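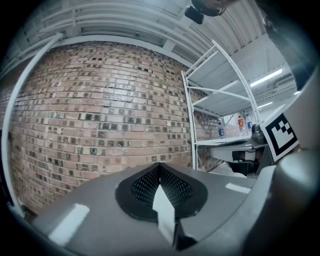 Figure 3. Boîtier gris à grille noire perforée ; deux bandes de ruban blanc sont collées sur le boîtier.

3.2. Pratiques d'écoute et encombrement des bibliothèques domestiques

Les entretiens conduits à Mosstead et à Olleck portaient sur la place du livre audio chez des lecteurs disposant déjà d'un fonds imprimé important. L'échantillon comprend 48 foyers, dont les rayonnages ont fait l'objet d'un relevé par catégorie : fiction, ouvrages pratiques, développement personnel, documentation professionnelle. Les volumes entreposés hors des pièces de vie (cave, garage, combles) ont été relevés séparément, conformément au protocole proposé par Mikuš et Brito pour l'enquête pilote d'Urnow.

Il ressort de ces relevés que l'abonnement à un service d'écoute ne s'accompagne pas d'une diminution immédiate du fonds imprimé. Dans le foyer le plus richement doté, 567 volumes étaient conservés au moment de la visite, alors que l'abonnement y était actif depuis plusieurs années. Les personnes interrogées déclarent pourtant, dans leur grande majorité, s'être abonnées afin de « faire de la place ». L'écart entre l'intention déclarée et l'état des rayonnages constitue le principal résultat de cette section.

Deux explications ont été envisagées. La première, défendue par Hubáček, tient à la répartition des genres : les titres écoutés relèvent surtout du développement personnel et du récit biographique, tandis que les volumes imprimés les plus nombreux appartiennent à la fiction. Le transfert vers l'écoute porterait donc sur une fraction réduite du fonds. La seconde concerne le statut de l'objet après lecture. Plusieurs enquêtés achètent en version imprimée un titre qu'ils ont d'abord écouté, soit pour l'annoter, soit pour le prêter. Une lectrice d'Olleck indique ainsi : « Quand un livre m'a aidée, je veux pouvoir le donner à ma sœur. Un fichier, je ne sais pas comment on le donne. »

Les données recueillies ne permettent pas de trancher entre ces deux lectures. On notera cependant que les rachats après écoute sont mentionnés surtout à Mosstead, où la librairie Ondrejka reprend les ouvrages d'occasion contre un avoir. À Olleck, en l'absence d'un dispositif comparable, les volumes quittent rarement le domicile et sont plus volontiers déplacés d'une pièce à l'autre.

Les moments d'écoute se concentrent sur les trajets et les travaux ménagers. L'écoute du soir, fréquemment évoquée dans la littérature antérieure, n'occupe ici qu'une place secondaire ; Yeom fait la même observation pour des lecteurs plus jeunes. Les titres gratuits obtenus lors de l'inscription sont souvent laissés inachevés, y compris par des personnes qui terminent habituellement les livres qu'elles paient. Cette question est reprise en 4.1, à partir des carnets remis en mars.

Les catégories employées pour le classement des genres sont celles de Hafþórsson, à l'exception des guides de voyage, rattachés aux ouvrages pratiques.

3 partages
3 commentaires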